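Home News Campus Clubs Sports Events Contact

Student club teaches table clearing by hand before the robot gets its turn

2 min read 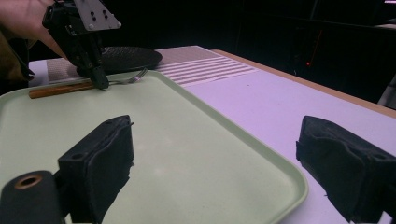 Vasanthi Gowda said the hardest part of the project has been agreeing on what a cleared table is. One member would stop when the tray was full, she said, and another would keep going until the placemat was straight, and the recordings from the two could not be used together until the club wrote down a rule.

The club is the Losetti Robotics Club at Irnitz Community College. Its members have spent the summer term on a project called Menon, which is meant to get a robot arm to move used tableware onto a tray. The students work in pairs with hand-held grippers, doing the job themselves so that the arm's software has something to learn from.

The written rule is now taped to the lab door. It says that flatware goes on the tray first, plates come after, and placemats stay where they are. A run ends when both grippers are clear of the tray. If something falls on the floor, the run is thrown out and started over.

Rafsan Navaratnam, the club's president this year, said forks have taken up more of the term than anyone planned. They lie flat and there is very little to get hold of. Thin rods and chopsticks roll when they are pushed from the side. Members have settled on a slow approach from above, closing the fingers only when they are touching the table – a habit that new members usually need a few sessions to pick up.

“You want to do it the way you would with your hand, and you can't,” Navaratnam said. “Your hand slides a fork to the edge and picks it up there. We had to decide if that was allowed.”

It is allowed, under the current rule, as long as the fork does not leave the table on its own.

The club has 20 members, up from eight when it started. Most are in the college's two-year mechatronics program, but Usha Bangera, who keeps the session log, is studying hotel management and joined after seeing a flyer in the dining hall. She drew up the list of table settings the club uses and changes it every session. The list has 43 settings so far. Some have a single plate and one utensil, and others are crowded enough that the first few minutes go to deciding where to begin.

Faculty adviser Eftychia Galanis said the students are graded on their notes and not on how well the arm performs. Each pair turns in a short report with the setting used, the order in which items were moved and any run that had to be dropped. She said the reports have gotten longer over the term, and that the ones about failed runs are the most useful to her.

The club will show the project in October at the Rirnier student engineering meet, where teams have a table, a power outlet and one afternoon. The arm will be tried on settings it has not been trained on.

Students who want to join can sign up at the lab. No programming experience is needed – new members start with the grippers.

Posted 2022-08-19

This site uses cookies to improve your visit. Accept Manage settings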